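Search this site Enter a word Go
Library > Things at Home > Soft Furnishings > How a Cushion Works

How a Cushion Works

Written by Iolo Pumphrey for the Devitus junior pages. Reading age 8 to 11.

A cushion is a cloth bag filled with something soft. Most cushions have two separate parts. The outer part is the cover. The inner part is called the pad. The pad has its own plain bag, usually cotton, which holds the filling in one place. The cover goes over the pad and can be taken off for washing if it has a zip or buttons.

What is inside

Three kinds of filling are common.

Feathers. These come from ducks and geese. A feather has a stiff part down the middle called the quill. The quill bends when you lean on it and straightens slowly afterwards. A feather cushion stays flat until someone shakes it.

Foam. Foam is a block of plastic full of tiny holes. Air is squeezed out of the holes when you sit down and comes back in when you get up. Foam keeps its shape well and is used for seat cushions.

Polyester fibre. This is a very thin plastic thread, crimped so that it looks like a spring under a magnifying glass. The crimps hold the threads apart. Air fills the gaps.

In all three, most of the space inside the cushion is air. The filling is there to keep the air spread out.

What the cover is made of

Cloth is made from threads that cross over and under each other. The threads that run along the length of the cloth are the warp. The threads that run from side to side are the weft. At the mill in Sturnolbridge there is a sample loom for visitors with 3,570 warp threads on it, and each one has to be passed through its own small loop by hand before weaving can start. Gwilym Beddoe looks after this loom. He told us it takes 2 people to thread it.

A pattern of leaves and flowers can be put on a cover in three ways. It can be printed, in which case the colour sits on the surface. It can be embroidered, which means it is stitched on after the cloth is made. Or it can be woven in. Woven patterns are made by changing which warp threads are lifted each time the weft goes across. Cloth with a large woven pattern of this kind is often called jacquard.

Some covers are shiny. Smooth threads reflect light in one direction, as a mirror does. Rough threads scatter it. If you tilt a shiny cover, the pattern may seem to move from light to dark, although the threads have not changed colour.

Squeezing and springing back

Pressing on something so that it takes up less room is called compression. Going back to the first shape is called recovery. A cushion needs both. When you pinch the edge of a cushion, the filling near your fingers is compressed and the rest hardly changes. When you press the middle with a flat hand, the push is shared over a larger area and the dent is shallower.
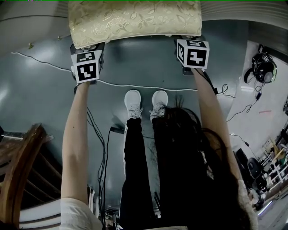 Why does an old cushion go flat?

The filling wears out. Feathers break, foam crumbles and the crimps in polyester fibre become straight. There is then less to hold the air in place, so the cushion takes up less room than it did when it was new.

How to plump a cushion

1. Hold the cushion by two opposite edges.
2. Push your hands towards each other, then pull them apart. Do this several times.
3. Turn the cushion so that you are holding the other two edges. Repeat.
4. Put it down and pat the corners outwards.

Plumping works well on feathers and fairly well on fibre. It does very little for foam.

A test to try

You will need a cushion, a heavy book, a ruler and a notebook. Ask before you borrow the cushion.

Stand the ruler beside the cushion and write down the height of the middle. Put the book on top and leave it there for 24 minutes. Take the book off and measure the height straight away. Measure again after five minutes. If the last two numbers are different, the cushion was still recovering. Try a cushion with a different filling and compare the results in a table.

Words used on this page

Compression: being squeezed into less space.
Pad: the inner part of a cushion.
Quill: the stiff middle of a feather.
Recovery: returning to the first shape.
Warp and weft: the two sets of threads in woven cloth.

Comments

Tudur Ellis: We did the test with class 4 in June. The foam one went back at once. The feather one had still not gone back by lunch.

Velimir Janevski: What about buckwheat? My gran has a pillow full of the husks and it is very noisy.

Iolo Pumphrey: Husks hardly spring back at all. They slide past each other and stay where you push them. I will add a paragraph.

Emlyn Pumphrey: Ours has a zip but the pad will not go back in now.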